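# Break room robot takes over the lunch rush at Plerkbridge

Oct 24, 2025

If you work second shift at the MacBrayne parts warehouse in Plerkbridge, you know the microwave line. Four machines, one half-hour break, and a crowd of hungry people holding plastic tubs. For years the last folks in that line ate standing up, or took their food back to the floor and finished it between orders.

That changed in July, when the canteen got a two-armed robot from Flukura, and it has been fun to watch it settle in. Workers drop their containers on a numbered shelf when they clock in. The robot loads each one into a microwave, runs it, and sets it on a warming rack in time for the owner's break. When there is nothing to heat, it checks the insides of the ovens for forgotten dishes and wipes them down.

"I get my whole break back," said Flora Leckie, a picker who has been at the warehouse long enough to remember when there was a single microwave and a sign-up sheet. "I walk in, I grab my soup, I sit down. I've started playing cards again with people from receiving. I hadn't talked to some of them in a year!"

The canteen serves 900 people across three shifts, and on a busy night 50 meals can come due inside the same ten minutes. Dzifa Yakubu used to handle that crunch by hand, along with the coffee, the salad bar and the register. She was worried when she heard a robot was coming, and she said so at the first staff meeting.

Her hours are the same as before. What she does with them is pretty different. Yakubu now spends the first part of the shift cooking — there's a hot special most nights, which the canteen had dropped years ago — and the rest of it keeping an eye on the robot. She decides which containers it should handle and which go in by hand. Glass with a heavy lid still goes in by hand. So does anything wrapped in foil, after the foil comes off.

"It's slow with lids and it's great with doors," she said. "I taught it the handle on the old oven in one afternoon. I was proud of that, I'll admit it."

The teaching part comes with extra pay. Under an agreement worked out by shop steward Ruairi Kerr, canteen staff who train the robot on new tasks move up one pay grade, and no canteen job can be cut on account of the machine before 2033. Kerr wanted those terms in writing before the crates were opened, and he got them. He'd like to see the same language used when automation reaches the packing lines.

Not everything has gone smoothly. In the first weeks the robot took so long over each door that Yakubu had to step in most nights, and a few people's dinners came out cold in the middle. Heating times were the other sore point. Some workers like their food scalding and didn't want a machine picking the setting, so the shelf tags now have a space to write your own. Anyone who would still prefer to do it the old way can use the fourth microwave, which the robot leaves alone.

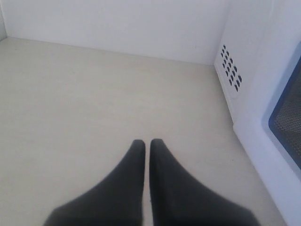

*The robot's gripper fingers inside an empty microwave in the Plerkbridge canteen.*

Cameron McIver, who manages the building, said the arms work at a gentle pace on purpose, and that speed matters less now that meals are started well ahead of each break. He hears fewer complaints about late returns to the floor, too. He has asked for quieter motors on the left arm, which whines a bit when it reaches up to the top shelf.

Next up is the dishwasher. Yakubu and a night shift colleague, Catriona Galbraith, are scheduled for 40 hours of paid training on racks, cups and trays, and Galbraith has already started a list of the mugs she thinks will give it trouble. Conadov, the catering contractor that runs the canteen, plans to bring the same setup to its second site if the dishwasher work goes well.

Employees who want to see the robot in action can stop by the canteen before either evening break. Shelf tags are in the basket next to the register. Please write your break time on the tag as well as your name.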